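Ollcombe Residents' Help Exchange
Strata and Tenancy > Kitchens and Common Areas

Electrical load in a shared kitchen, and who pays for the upgrade

Posted in March by Haltum House Secretary
3 replies

Our building provides a common kitchen on the ground floor for the use of all residents. It was fitted out well before the current owners took over, and the power points along the bench appear to be on a single circuit. When the kettle, the microwave and one further appliance are in use together, the circuit breaker trips and the whole bench loses power, including the refrigerator. This has occurred on several evenings at dinner time.

The residents' association has been asked to consider the following matters. First, whether it may restrict the number of appliances in use at one time by means of a house rule. Second, whether the cost of an additional circuit should be met by the building owner or from the association's own funds, which stand at $1000. Third, whether appliances belonging to residents must be tested and tagged before they are used in a common area.

The bench in question is on the north wall and has 3 double power points. The switchboard is in the hallway cupboard and is accessible to residents. We would be grateful for references to any written guidance, as opinion within the building is divided.

Posted by Pomov Tenancy Desk

The questions raised are separate and are best dealt with in turn.

A house rule limiting simultaneous use is generally permissible, provided it is adopted in accordance with the association's own rules, displayed in the kitchen and applied equally to all residents. It should be regarded as an interim measure. A rule of this kind is difficult to enforce at meal times and tends to fall hardest on shift workers and families.

As to cost, fixed wiring forms part of the building. The usual position is that the owner is responsible for its maintenance, and that an association should not spend its own money on fixed wiring without a written agreement. Whether an additional circuit counts as maintenance or as an improvement is open to argument. If the breaker is tripping under ordinary domestic use, the association has reasonable grounds to put the matter to the owner as a repair. The request should be made in writing, with the times of each interruption listed and a copy retained.

It is also worth establishing what each appliance draws. The rating is normally given on a plate or label underneath or at the rear, expressed in watts. Kettles and toasters place a heavy demand on the circuit for a short period, while appliances left on a warming setting draw far less but may remain on for hours. 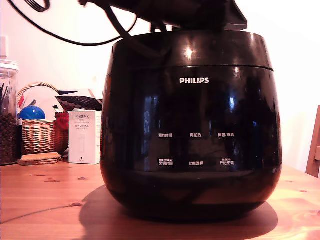
Once the ratings are known, they should be added together for the appliances commonly used at the same time and compared with the rating of the circuit. An electrician will ask for this information in any case, and a written list may shorten the visit. The refrigerator should be moved to a separate circuit as a priority – spoiled food is the most common source of complaint in shared kitchens.

On testing and tagging, requirements differ between workplaces and residential premises, and between states. The association should confirm its obligations with the relevant regulator and with its insurer. Many insurers will state their expectations in writing on request.

Posted by Sabatier Court Body Corporate

We had the same fault at Sabatier Court. The electrician charged $300 to inspect the board and prepare a written report, and the owner accepted the report without dispute. The new circuit was installed the following month at the owner's expense. Residents were asked to contribute $50 per unit towards replacing the benchtop, which was a separate matter and should not have been raised at the same meeting.

I would advise against allowing residents to reset the breaker repeatedly. Ours was reset so often that it had to be replaced. Power boards should also be removed from the bench, particularly near the sink.

Posted by Second Floor Rear

Get an extension lead and run the fridge off the hallway. Works fine at our place.

Posted by Pomov Tenancy Desk

With respect to the previous reply, an extension lead across a hallway is a trip hazard and may obstruct an exit path. It should not be used as a permanent arrangement. The association is advised to obtain the electrician's report first and to attach it to its letter to the owner.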